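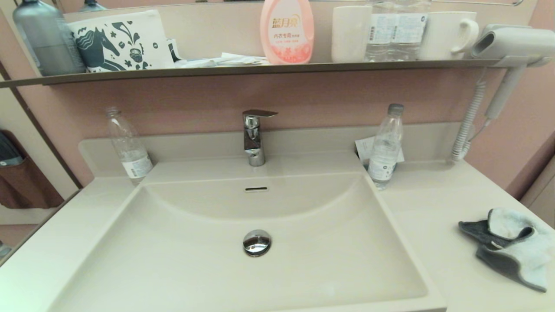 Figure 2. Washroom basin with two plastic bottles on the deck, one of them empty.

4. What happened when the suppliers shared a ledger

I should say up front that I came into this project as a fan. I'd read the pitch decks, I'd sat through the webinars, and when Ollstead asked me to follow their move to a shared ledger I pretty much ran to the train station. So take what follows as the notes of somebody who wanted it to go well (and who still thinks most of it did!).

Ollstead buys packaging from 21 suppliers. Before the change, each of them kept its own records of orders and deliveries, and Ollstead kept another set, and at the end of the month everyone emailed spreadsheets at each other until the numbers lined up. Section 3 goes through that in painful detail. The new system, Clillirum, gives every member a node and one common record of each delivery, signed by the sender and then by the receiver. Payment is released once both signatures are there.

4.1 Getting people to sign

The second signature was where we lost most of our time. A driver would drop off a load, the sender would have signed hours earlier, and then the receiving desk would just sit on it. I spent four afternoons at the Ollstead loading dock watching this, and I get it. If you've signed on paper for your whole working life, you sign when you have a minute, and you fix mistakes later with a pen. With the ledger you can't quietly fix anything. You have to post a correction, and everybody on the contract can see it, which a lot of the desk staff found embarrassing. Two of them told me they'd hold a delivery overnight so they could recount it before putting their name on it.

Peiyu Cheng, my contact on the dock side, came up with what we ended up calling the soft receipt. It says the goods are here but haven't been checked, it starts no payment, and it can be replaced by a full signature within 9 hours. I was against it at first. It felt like sneaking the old paper habits in through the back door. But the desks started using it right away, and the suppliers liked it too, mainly for the peace of mind of knowing their truck had made it.

4.2 The supplier who wouldn't join

Junden never came on board, and I want to give their side a fair hearing. They already had a direct link with Ollstead that worked fine, they'd paid for it, and their disputes were rare. What they didn't want was for their rivals to learn how often they shipped. We explained that prices and quantities were encrypted, and they said (correctly) that timing tells you plenty all by itself. I had no good answer. Liang, which makes similar cartons and did join, had the same worry and asked for its entries to be batched once a day. That helped with privacy, but it also meant Liang's records were always the stale ones, so other people's staff kept phoning them to ask what was going on. So much for fewer phone calls!

For Junden we set up a gateway that copies their messages onto the ledger under Ollstead's signature. It's a fudge. Anyone looking at those entries is really trusting Ollstead's word for them, and I've kept them out of the comparison in Section 5.

4.3 Disputes

Fewer disputes were opened after the switch in November, and the ones that were opened got shorter. What they were about changed as well. Arguments over whether a delivery had shown up almost vanished. Arguments over the condition of the goods carried on just as before, and a damaged pallet with two valid signatures on it is still a damaged pallet. I come back to photo evidence and inspection notes in Section 6.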